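The owner of Plidomby wants me to know that the meal kit business isn't dead. We met on a Wednesday in the back office of his building in Grarkness, and he said it three times before I had my coat off.

"People still have to eat dinner," he told me. That's true, though it has never been clear why they should pay him $9 a plate to cook it themselves.

He says 1,700 households get a box every week. I asked how many of them had been customers a year ago. He looked at his phone, then said the number "moves around a lot in June." I asked again, and he said he would have someone send it to me. So far I haven't seen it.

His argument goes like this. Grocery prices are up, people throw out half of what they buy, and a box with exactly one carrot in it saves them money. I had brought a receipt. The same chicken and rice dinner, bought at the store down the street, came to less than his price, with most of a bag of rice left over.

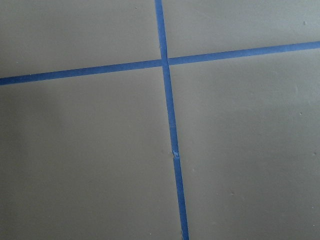

"You're not counting your time," he said. I was, though. The recipe card promised 25 minutes, and it took me nearly an hour, much of it spent opening tiny packets.

He laughed at that and blamed the cards, which an outside firm called Wieser used to write. The new ones are done in house. Has anyone timed them? "We've cooked them," he said.

The next plan is a premium line called Flirkalari, with 5 dinners to a box for $175. I asked who had been asking for that. "Our best customers," he said, and when I wondered if I could talk to one of them, he said he would look into it.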